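Salle commune Zetdale — contrôle de sécurité avant location
Fiche remplie par Khurram Lodhi, relue par Nighat Dhanial
Mois : mars
Dossier : 2602

Légende : C = conforme, NC = non conforme, R = à revoir, SO = sans objet

1. Accès et évacuation

1.1 Porte principale, ouverture vers l'extérieur : C
1.2 Barre antipanique de l'issue côté cour : R
Commentaire : elle fonctionne mais il faut appuyer franchement à gauche. Graissage demandé à l'entreprise Chaudhry. À réessayer avec une seule main après intervention.
1.3 Couloir dégagé sur toute sa largeur : NC
Commentaire : six chaises empilées devant le placard à compteurs. Retirées pendant la visite. Même remarque qu'au contrôle précédent.
1.4 Plan d'évacuation affiché : C
1.5 Blocs de secours lumineux : R
Commentaire : celui des sanitaires s'éteint au bout de quelques minutes en test. Batterie à remplacer, référence notée au dos du registre.

2. Moyens d'extinction

2.1 Extincteur à eau, entrée : C
2.2 Extincteur CO2, près du tableau électrique : C
Commentaire : étiquette de vérification à jour, goupille plombée.
2.3 Couverture anti-feu, cuisine : NC
Commentaire : la pochette est vide. Commande passée chez Stodier. La cuisine ne doit pas être louée avec usage des plaques tant que la couverture n'est pas en place.
2.4 Registre de sécurité présent et signé : C

3. Électricité

3.1 Tableau fermé à clé, circuits repérés : C
3.2 Test du différentiel 30 mA : C
3.3 Rallonges et multiprises : NC
Commentaire : une multiprise branchée sur une autre derrière l'estrade. Débranchée et rangée. Les locataires qui apportent une sonorisation doivent utiliser les deux prises murales du fond, prévues pour cela.
3.4 Chauffe-eau : R
Commentaire : traces de calcaire sous le groupe de sécurité, pas d'écoulement au moment du passage. À surveiller.

4. Sols et circulation

4.1 Sol de la grande salle : C
4.2 Seuil entre salle et cuisine : R
Commentaire : la barre de seuil bouge, deux vis manquantes. Réparation simple, à faire avant la prochaine location.
4.3 Tapis de l'entrée : C
4.4 Éclairage des marches extérieures : C
Commentaire : détecteur réglé par Chaudhry, l'allumage se fait maintenant dès le portillon.

5. Mobilier

5.1 Tables pliantes, verrouillage des pieds : NC
Commentaire : deux tables de marque Karberg ne se verrouillent plus d'un côté. Mises à l'écart avec un ruban rouge. Ne pas les remettre en service, même pour un buffet léger.
5.2 Grandes tables en bois, stabilité et état du plateau : C
Commentaire : pas d'écharde relevée en passant la main le long des bords. Les plateaux se nettoient au savon doux, sans produit abrasif. Pour le repas, laisser un passage libre entre les bouts de table et les murs, fauteuil roulant compris. 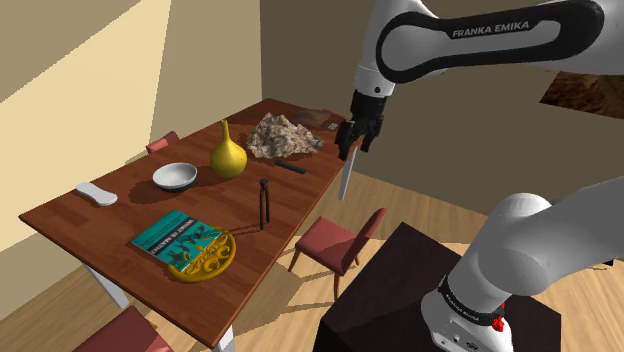
5.3 Chaises, assises et barreaux : C
Commentaire : une chaise rescellée depuis le dernier contrôle, elle tient bien.
5.4 Étagère haute du placard : R
Commentaire : fixée au mur, mais trop chargée. Descendre la vaisselle lourde sur les deux niveaux du bas.

6. Cuisine

6.1 Couteaux rangés hors de portée des enfants : R
Commentaire : le tiroir fermait à clé, la clé a disparu. Serrure à changer. D'ici là, le rangement se fait dans le placard haut et non dans l'égouttoir.
6.2 Planches à découper propres, sans fentes profondes : C
6.3 Thermomètre du réfrigérateur : C
6.4 Hotte, filtres : NC
Commentaire : filtres gras. Nettoyage à prévoir avant toute cuisson sur place.
6.5 Trousse de premiers secours : R
Commentaire : il manque des compresses et une paire de gants. Les pansements sont encore dans les dates.

Suites à donner

Couverture anti-feu : Nighat Dhanial, dès réception du colis Stodier.
Barre antipanique et bloc de secours : Chaudhry, devis accepté pour 192 euros.
Tables Karberg : remplacement à discuter, le prix annoncé est de 550 euros pour la paire — livraison comprise.
Serrure du tiroir, barre de seuil, filtres : Khurram Lodhi.

Remarque de N. Dhanial : le point 1.3 revient à chaque visite. Je propose un marquage au sol devant le placard à compteurs et une ligne de plus dans la feuille remise aux locataires avec les clés. Pour le point 2.3, j'ai prévenu les deux groupes déjà inscrits que les plaques restent coupées.

Nouveau passage prévu à 9 h, une fois les travaux de Chaudhry terminés. Apporter la clé du local technique.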